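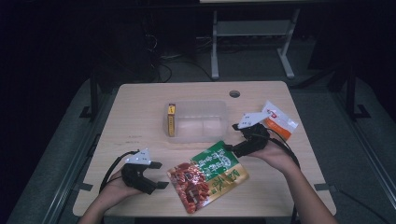 Two hands, two grippers, one table.

Why do builders measure everything twice?

Quick one for the summer holidays. Say your family wants a new shelf in the kitchen. Easy? Sort of. First job, no saw, no hammer. Just a tape measure.

Builders work in millimetres. Tiny ones. Ten of them make a centimetre. A wall might be 2821 millimetres long. Write that down wrong, say 2281, and your shelf is far too short. Wood can't be stretched!

So they measure. Then measure again. Same number both times? Good, cut it.

What about walls that aren't straight? Loads of old houses have them. At Lenside, a row of cottages being done up by a firm called Dandell, one alcove was 1542 millimetres wide at the back and 5 millimetres wider at the front. Sounds like nothing. But a shelf cut for the back would leave a gap at the front, and pencils fall down gaps. They cut the shelf a bit wonky on purpose, to match teh wall.

Words to know
Alcove: a bit of wall that goes back in, like a small cave for shelves.
Level: a tool with a bubble in it. Bubble in the middle, shelf is flat.
Offcut: the piece left over after sawing. Keep it, handy for little jobs.

Try it at home
Measure your bedroom door, top to bottom. Write it down. Have your tea. Measure it agian without peeking. Did you get the same? If not, do it a third time and see which one was right.

Next one is in August, all about paint and why it needs more than one coat.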